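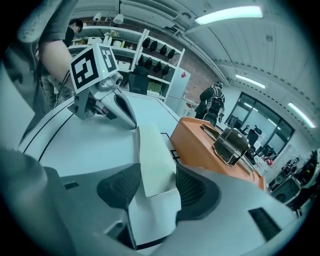

Sunday, September 22, 2019

The Udeo cloths came! I had been waiting on them all week and I tore the packet open standing at the sink, with last night's lasagna pan still soaking in front of me. It says they can be rinsed and reused 98 times, and I fully intend to find out (I've started a tally on the inside of the cabinet door).

First job was the stovetop. There was a ring of burnt jam around the back burner that has been there since February, when I made the marmalade and walked off to answer the phone. I'd tried the Kukar powder on it, and the paste, and a butter knife, which I regret. The cloth took it off with warm water and a bit of dish soap – a minute of rubbing, maybe less. I was so pleased I did the other burners too, and then the knobs, and then the strip of wall behind the kettle that I never look at.

The pan was harder. The corners needed 3 goes and there's still a brown shadow along one side. I'm leaving it overnight with baking soda.
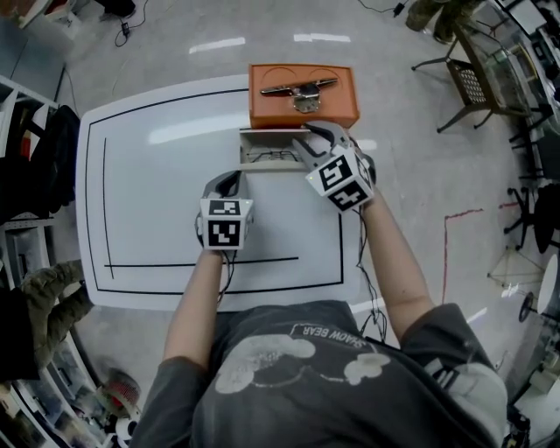
My sister wrote back this afternoon to say I'm using far too much soap, that these cloths work better almost bare, and that I should wring them hard and hang them up instead of leaving them in a heap by the faucet. She's probably right about the heap. I put a hook under the shelf after supper and it looks very smart.

Also tried the Chambi spray on the oven glass. Lovely smell, like lemon peel, but it streaks. I went over it with plain vinegar and newspaper and now I can see the racks again!

Tomorrow I want to stop at Stonbridge for more dish soap (the big refill, if they have it) and a new brush for the bottles. Then the fridge shelves, top to bottom. The vegetable drawer can wait till I've eaten the last of the beets.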